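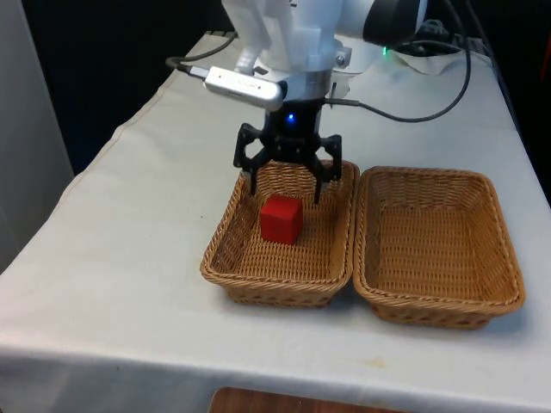 Bremeck Library - Children's Activities Team

Equipment reviews: Plolura wicker trays, set of two

We bought the Plolura trays to replace the plastic tubs in the building corner. The set comes as one medium and one large, item number 1641 in the Martens catalogue, and we paid nearly 60 with delivery. They have been in use for seven months now, mostly for wooden blocks, with crayons and picture cards in them when the blocks are put away.

Both are rectangular with flared sides and a light tan colour. The difference in size is smaller than I expected from the catalogue. If you want one tray to sit inside the other for storage, it does, but only just, and you have to press the corners down. I would have liked a bigger step between the two.

The sides are low enough that a small child can see what is in the tray and take a block out without tipping it. This was the main fault with the old tubs. Children used to empty the whole tub on the floor to find one piece. With the trays they reach in. The flare also means a tray with only a few things in it doesn't look like a deep box with something lost at the bottom.

The floor of each tray is woven like the sides, so it is not perfectly smooth. Blocks sit on it well enough. Anything round will settle in one of the ridges, and a tall stack of cards leans a little. Crayon crumbs and glitter go into the weave and stay there. I use a dry brush, then the small nozzle on the vacuum cleaner, and that gets most of it. I would not put sand, rice or loose beads in these at all.

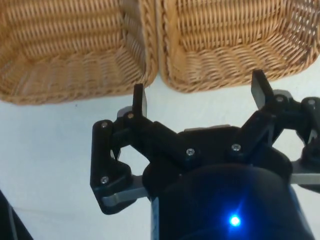

Our low shelf is 54 cm deep and the trays go on it side by side for most of the day. I had some trouble at first with finding the right spacing. Flared sides take up more room at the top than at the bottom, and if you measure at the base you will get it wrong. It is the rims that decide it. With the two set so that the rims nearly touch there is only a narrow gap left between them, and a block can't fall down it. The braid on the rim has a diagonal twist and stands a bit proud of the sides, which gives small hands something to hold. It has no sharp ends that I can find. One strand on the outside of the large tray came up in the second month and I cut it off with nail scissors. It has not got any worse.

There are no handles. For a tray full of blocks you need both hands under it, and the younger ones can't manage the large one when it is full. We let them carry the medium one and do the other ourselves. If Plolura made a version with a cut-out at each end I would choose that.

On a bare table the bases slide, and they make a scraping noise that you notice in a quiet room. A cloth under them cures both. We use a plain white one which hangs over the front of the table.

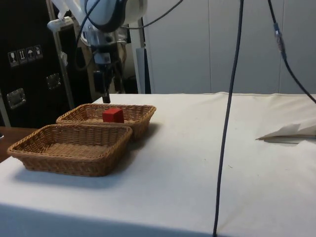 The cloth does crease, and it bunches up at the back if it is pushed against a wall, so it wants pulling straight before a session. I don't iron it. A rubber shelf liner would do the same job, but it can't go in the wash with the tea towels.

Damp is the other thing to watch. The instruction leaflet says to wipe with a barely wet cloth and dry away from a radiator. We had a juice spill in May, wiped the medium tray straight away and left it upside down overnight. It dried without a mark, although it smelt slightly of orange for a week.

For comparison, the Pomositz felt trays we had on loan before these were softer and quieter, but they sagged as soon as they were lifted. The Plolura ones have kept their shape.

Good for: blocks, cards, crayons, small books.
Not good for: sand, beads, anything wet.
Would we buy them again: yes, but I would order two of the large size and leave the medium.

Gerrit De Bruijn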